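Saxena opens clothing sorting and folding room in Plitwood

PLITWOOD, October 1, 2024 – Saxena, the household textile service of the Grirnorari group, announces the opening of its new room for sorting and folding donated clothes. The room is located on the ground floor of the former Ultgate printing house and it serves families, shelters and school wardrobes in the district of Plitwood.

Until now the clothes were received and folded in two different buildings, and many pieces had to be carried between them by hand. With the new room the complete work is done under one roof, from the first inspection to the finished stack.

"Clean clothes are not enough if they arrive like a ball," says Faith Shemweta, who is responsible for the textile service at Saxena. "A person who receives trousers wants to wear them the same day. For this reason we give to folding the same attention as we give to washing."

The work begins at a large white table. Each piece is laid out in its full length, so that the seams, the waistband and the legs can be checked before anything is folded. Trousers are first brought together lengthwise, one leg on the other, and laid across the near half of the table. The wrinkles are then smoothed by hand from the waistband toward the leg openings, and only after this the long bundle is made shorter. A laptop stays open on the left side of the table for the daily list.

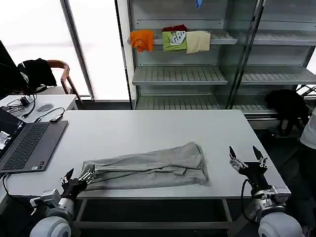 Shelves that stay easy to read

The finished pieces and the small cloths go to metal shelving units which stand side by side. The shelves are slightly inclined toward the front, and a person of any height can see what is lying on them. Saxena decided against closed cabinets after a test in January, when the staff lost much time with opening and closing doors.

Small cloths are given out together with the clothes, for kitchen and bathroom use. They are kept in single rows and not in high stacks, and a color can be taken without disturbing the others.
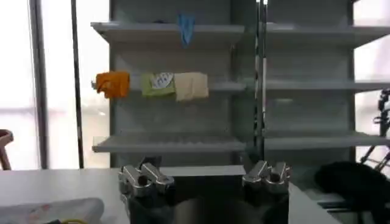
Cloths that have slipped or opened on the shelf go back to the table and are folded again before they leave the house. The same rule is valid for trousers, shirts and towels – no piece is given out directly from the washing. Saxena calls this the second fold, and new colleagues learn it in their first week.

The service expects to prepare 570 bundles until the end of January. Each bundle contains 4 pieces of clothing and 2 cloths, and the families can choose the sizes in advance by telephone or at the counter.

"We do not ask for perfect edges," adds Faith Shemweta. "We ask that a trouser leg is flat and that the cloth fits in the drawer. Everybody can learn this in one afternoon, also the people who say that they never folded anything at home."

Donations of washed clothes are accepted at the side entrance during the normal opening hours. Donors are kindly asked to empty all pockets, to close the zippers and to deliver trousers unfolded, as old creases are difficult to remove. Shoes, carpets and curtains cannot be accepted at the moment.

About Saxena

Saxena is the household textile service of Grirnorari in Plitwood. It collects, repairs and distributes clothes and home textiles.

Press contact: Faith Shemweta, Saxena textile service, Ultgate building, Plitwood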